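Right, Sunday job. The drinks bottles have taken over and I've dumped the lot on the bed to sort them before Remedios gets back and sees. Thread, because I need company.

Rules first. Anything I'd keep for the label goes on one side, the rest goes in the recycling bag. I've said this every month and still the windowsill fills up.

I can't read much Chinese, but I can read a nutrition table, and I've become a bit obsessed with them. Look at the bottom row of this one!
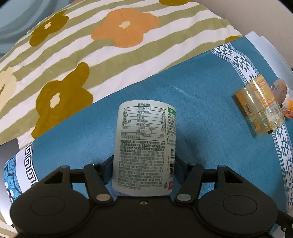 445mL a serving, 690 kJ, 100% of something.

38 grams in the carbs row, if I've matched it up right, and no fat or protein. So it's squash with ambitions. Severino Olmedo, if you're reading, you owe me a proper translation of the small print — you promised in November.

Also yes, that's the teal cover with the triangles down the side. It came from the market in Pondcombe, and three people have asked already. No, they didn't have another one, I went back and checked.

Next bit is the sorting. I laid them down on their sides so they'd stop falling over every time I leaned on the mattress. The orange labels are winning on looks. One of those is properly crumpled, poor thing, and it's going in the bag whatever happens.

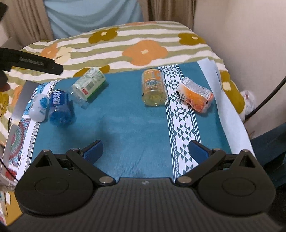 Thread so far: 268 words, 1 min read

The little white one with the light blue printing is my favourite shape and I will not be taking questions. The white and green label with the bit of red is a maybe.

Someone's asked if Gidcombe takes the caps on or off. On, last time I looked, but the sign at the gate has changed twice so don't quote me.

Kettle's on. If anyone local wants labels for collage, shout before 5 and I'll peel you a few — otherwise they're off to the tip with me.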